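Category: Course handouts | Home and Textile Care, Unit 2

Print this page | E-mail this page

Session 10: Folding and sorting on a soft surface

These notes go with the afternoon session and should be read before the practical. Bring three or four small cloths from home. Tea towels, napkins or hand towels will all do, as long as they are clean and dry.

Most textbooks assume a table or an ironing board. In practice a lot of household folding gets done on the sofa, the bed or the arm of a chair, and the marks for this unit take that into account. A soft seat gives way under the hand, so a crease pressed into the cloth will not be as sharp as one made on a board. The upholstery also grips. A woven cover holds the bottom layer still, which helps with slippery fabric, but it can drag a thin cloth out of line when you turn it.

Work on the flat part of the seat, near the front edge, and keep off the seam between cushions. A cloth laid over a seam will take a ridge from it. Use the front edge as your straight line. If the first fold runs level with it, the second one usually comes right as well.
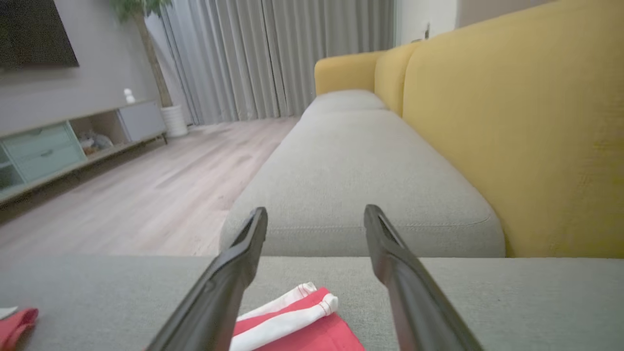

For cloths in two colours, decide before you start which colour is to show. With a red cloth that has a white band, the usual method is to lay the red part flat and bring the band over the top. Smooth from the middle outwards with the side of the hand. If the edge of the band rolls, open it out and lay it again – pressing down on a rolled edge only fixes it there.

Keep folded and unfolded items apart. In the Pilada method the unfolded ones go to the left and the finished ones to the right. The Lidance method stacks finished items behind the work. Either is accepted in the assessment, but do not change from one to the other halfway through.

Reds and whites may be folded together once they are dry. They should not be put away together damp. See page 361 of the Daly reader for the section on colour transfer, and leave out the part on starch, as we do not cover it.

Practical task: fold your cloths twice, once on a table and once on a cushioned seat. Write down which folds came out differently. Half a page is enough. Hand it in at the Drurkuvus room before the October break.

Print this page | E-mail this page

Comments

tealeaf: Is the half page to be typed or can it be handwritten?

Course office: Either is fine.

marrowfat: My sofa is velvet and everything slides off it. I put a bath towel down first and that worked – can I say so in the write-up?

Course office: Yes, please do. Say which way up the towel was.

gorse_hill: The reader in the library is an older printing and the page number is different. Look for the heading on dyes.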